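February 5, 2018. Refurb bench, back room.

Started on the tower that came up with the Vonbridge lot. Marlene wants to know if the strip-down sheet Brayden wrote holds up before we put the other towers through it. I have my doubts. The sheet says 4 minutes to a bare board and I don't believe anyone has managed that, Brayden included. He says he timed it in July. He can't find where he wrote it down.

Step one on the sheet is "side panel off, lay case flat." Fine. The sheet doesn't say which side goes down, and Tegwen had it upside down on her first go last week, panel side to the bench, wondering where the latch was. Needs a line added. I'd also like to see the words "unplug it" somewhere ahead of step one, call me old-fashioned.

Cover's off now and it's on the slatted platform. I was against using the slats for this (small screws, gaps, you can see where that goes) and I'm still against it. Ataberk says put a tray underneath. The tray has been on order from Fovik long enough that I've stopped counting on it.

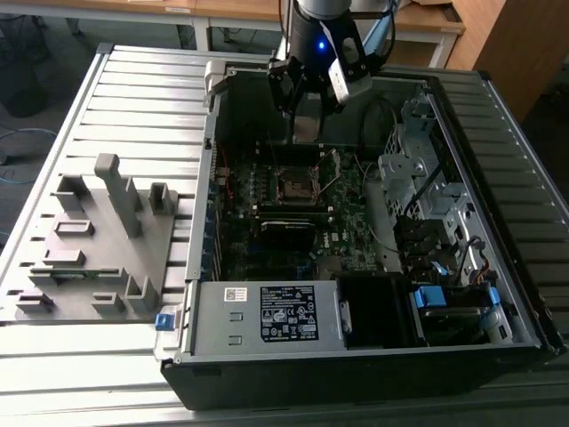 Dell tower on the slats, side panel off. CPU socket empty, drive still in the cage.

The inventory that came with the lot lists a processor for this unit. The socket's empty. So either the inventory was copied from the original purchase order, which is my bet, or somebody helped themselves on the way. Renata is going to email Vonbridge and ask. I wouldn't hold my breath. I've marked it "no CPU" on the tag and on the sheet, and I'd suggest we don't trust a single line of that inventory until we've had each lid off ourselves.

The drive is a separate problem. All of these were supposed to arrive with drives pulled and wiped, and it's sitting there in its carrier between the blue tabs. Haven't powered it, not going to. It goes in the locked cupboard until Renata hears back, and the tag number goes in the drive book, in pen please.

On the sheet's order of work: it has the board coming out ahead of the drive cage. I can't see the sense in that. There are two black cables looping over to the cage from the board, plus the power wires down by the blue tab, and if you start on the board first you're working with all of that still attached. Brayden's argument is that the cage is fiddly and you save time leaving it. Saves time for whom? Cables first, then the drive, then the cage, then the board. That's what I'll try this afternoon, and I'll put a clock on it so we have one number that's written down.

The red wires across the top of the socket want moving before anyone touches the lever. They're thin. The sheet doesn't mention them at all.

Also, Medo's price list has cases like this at 3 dollars as scrap, and Briem quoted "up to" something better for complete units. Up to. I've read enough quotes to know what that's worth, and a unit with no processor isn't complete by anyone's reading. Marlene has it down as complete in the budget. Told her.

To do:
Ask Ataberk for the spare magnetic dish, colour doesn't matter, as long as it has a lip.
Rewrite steps 1 to 3 of the sheet, Brayden to argue with it afterward.
Drive to cupboard, sign the book.
Open the next tower and check the socket before reading the inventory.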